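Nosinora pinch drift fault

The Nosinora pinch drift fault (also "pad walk", or just "the Nosinora fault") was a grip failure found in two-finger hand-held grippers used for tabletop sorting and pick-up trials. The fingers would close, the logged opening width would look fine, and the real opening would be off by several millimeters. Soft items got dropped. Hard ones got squeezed too much. First written up in a service note by Onside, dated 2/10/19.

Background

Nosinora was a home-object handling project run by Brevo, with tool upkeep handed to Onside. Work took place in lived-in rooms instead of a lab, on ordinary tables, with household things - cloths, sponges, bottles, snack packets, phones. Operators held the grippers by hand, often two at once, and the recordings were later used to set closing widths for arm-mounted versions of the same tool. An error in the hand tool therefore carried straight over to the arm.

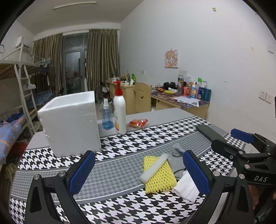
Two grippers over a tabletop set. The yellow mesh sponge and the gray sock are typical soft items.

The fault

The blue finger pads are held to the linkage by a press fit and a small amount of glue. In the affected batch the glue had been laid too thin. Under repeated side load the pad crept outward along the finger, a little at each close. The width sensor sits on the linkage, not on the pad, so it never saw the change.

Symptoms as listed in the note:

Cloth slips out on lift, mostly when held by one fold
Left and right pads meet unevenly
Hard items marked or dented at a width that used to be safe
Zero check passes anyway

The last one caused most of the delay. The zero check was done with the jaws fully open, and in that position the creep makes no differnce to the reading. Teams passed the check in the morning and dropped items all afternoon. Early reports blamed the operators, then the tablecloths.

Extent

Of 56 grippers inspected, 18 showed creep past the allowed limit. Onset came after some 615 closes. Tools from the later Carrasco batch, with a thicker glue line, were not affected. Whether heat played a part is disputed. Onside thought so, Brevo's own report does not mention it.

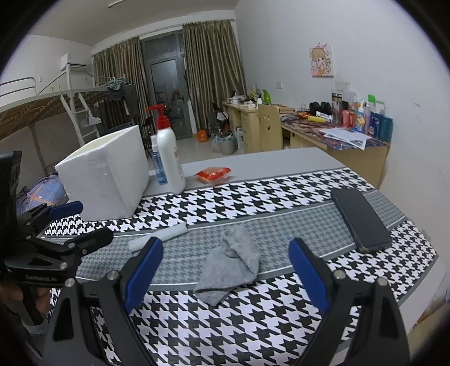
Jaws spread on either side of a crumpled cloth. Open position, as used in the original zero check.

Safety

No serious injuries on record. Two pinched fingers, both during two-tool work, when one operator reached across to free a stuck cloth from the other gripper. The bigger worry was the arm-mounted version. Widths taken from drifted hand tools told the arm to close further than it should, and an arm does not feel that it is crushing something. One spray bottle split in a trial in February. After that all arm runs using the affected recordings were stopped.

Phones were taken off the list of permitted hard items for arm runs at the same time, and put back later with a lower force cap.

Fix

Pads pulled, cleaned, re-glued, and pinned with one extra screw on the inner face. Zero check changed to a closed-jaw test on a gauge block, repeated every 32 closes at first, then once per session. A paint line across pad and finger was added so creep shows by eye - cheap, and by most accounts the part of the fix that people kept using.

Recordings made before the fix were not thrown out. They were tagged, and the widths corrected were a gauge reading existed. Where there was none the clips are kept for motion only.

See also

Gripper calibration
Linkage backlash
Press fit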